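Stindwood opens up its lab robot simulator to small labs

10/17/24

If you've ever tried to get a robot arm to move a plate from one side of a bench to the other without knocking something over, you'll know why I got a little excited this week. Stindwood has put its workcell simulator, Fosska, on general sale, and for the first time you don't have to buy one of their arms to use it.

Until now Fosska came bundled with the company's full installations, which pretty much ruled out anyone outside the big screening facilities. The new version is a plain subscription. You pay 67 dollars a month per seat, you download it, and you build your cell on screen before you spend a cent on hardware. There's a free trial too, good for 13 days (an odd number, and I did ask, and they just said that's what it is).

I've had it on my office machine since the early access round opened in July, so I can tell you a bit about what it's like to live with. I run a small assay group with one aging liquid handler and a long wish list, and I'm nobody's idea of a programmer. It took me an afternoon to get a first layout together. You start with a table, drop an arm on it, and then pull in labware and devices from a library that Stindwood says has passed 1,000 items. Most of the standard plates and tip racks I looked for were there. Our own weird tube holder wasn't, but you can import a shape file and tell the software where the gripper is allowed to grab it, and that worked on my second try.

The part I like best is the reach check. You pick a spot on the deck and the program tells you right away if the arm can get there with the gripper pointing straight down, and what it would hit along the way. My first layout looked lovely and was completely useless – half the plates were sitting somewhere the arm could only get to by going through a frame post. Finding that out on a screen costs you a cup of coffee. Finding it out after the table has been drilled costs a lot more, and I say that as somebody who once paid to have a table drilled twice!

It also draws the whole room around the cell if you want it to, with floor markings and guarding and whatever else is parked nearby. I thought that was just for show at first, something for the sales brochure. Then our safety person came by and started asking where people would walk, and we ended up spending an hour moving yellow lines around.
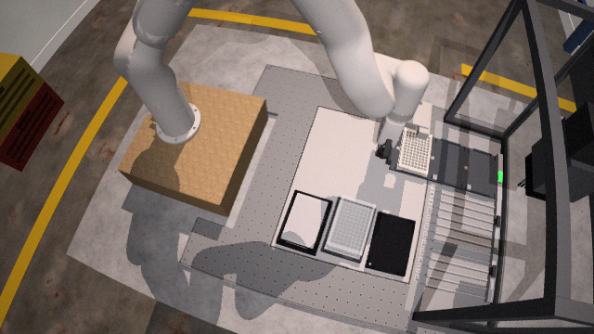
Timing is where I'd be more careful. Fosska will give you a run time for a full protocol, and it's fine for comparing one layout with another, but I wouldn't promise anybody a throughput number based on it. The arm moves are modeled nicely. The waiting around isn't, at least not yet. Incubators with slow doors, a reader that takes its time warming up, a person who wanders off to lunch with the run paused – you have to type all of that in yourself, and if you forget, the schedule comes out looking far too rosy.

Liquids aren't simulated either. Tips go on, the head goes down, the plate is marked as filled, and that's as deep as it goes. If your worry is foaming or dripping, you still need a real bench.

Exporting is a mixed bag as well. Stindwood's own arms take the finished program directly. For other makes there's a converter called Delorme, sold separately, and the list of controllers it supports stands at 6 for now. The company says more are coming but wouldn't give me a date. Ours isn't on it, so I've been using the layouts for planning and leaving the code to our integrator, who seemed happy enough to get a proper drawing from me for once.

One more thing for people who'd sooner have somebody else do it: a training and setup service called Groscombe launches alongside the software. You send in a list of your devices and a rough protocol, and they send back a working cell file with a couple of alternative layouts to poke at. I haven't tried it and prices are on request, so I'll hold off on an opinion until I've seen a quote.

Current early access users keep their files and move over to the paid plan when their next license check comes up. I had to re-import my tube holder after the update, so keep a copy of any custom shapes somewhere safe before you click the button.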